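Zwei Arme, eine Schiene

Der Aufbau in der Werkstatt Ornilska heißt intern Juvach und ist das dritte Gestell, das Huiling Qian für zweiarmige Greifaufgaben ausgelegt hat. Beide Arme sitzen am vorderen Ende einer gemeinsamen Arbeitsfläche, die an den übrigen Seiten von hellgrauen Wänden umschlossen ist. Der Vorgänger Laxdal stand offen im Raum; wechselndes Seitenlicht verschob dort die Farbwerte von Aufnahme zu Aufnahme. 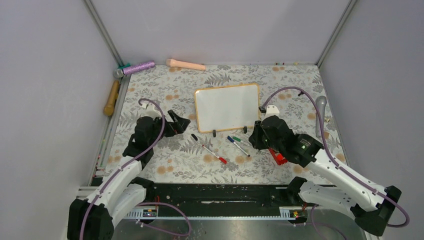

Seite zuletzt geändert: April, 11:01 Uhr

Zwischen den Armen verläuft eine schwarze Lochschiene, auf der auch zwei kleine Platinen montiert sind. Die violetten Leitungen führt Qian in weiten Bögen über die Handgelenke – im engen Radius brach der Mantel nach 40 Betriebsstunden.

Geübt wird mit Whiteboard und Stiften: aufnehmen, Kappe abziehen, ansetzen. Die gemusterte Tischdecke bleibt liegen. Auf einfarbigem Grund lernte die Steuerung Fustley zu schnell und versagte am Küchentisch.

Für die nächste Reihe sind 1000 Durchläufe angesetzt, 34 davon mit vertauschten Stiftfarben. Offen ist noch das Spiel im linken Handgelenk.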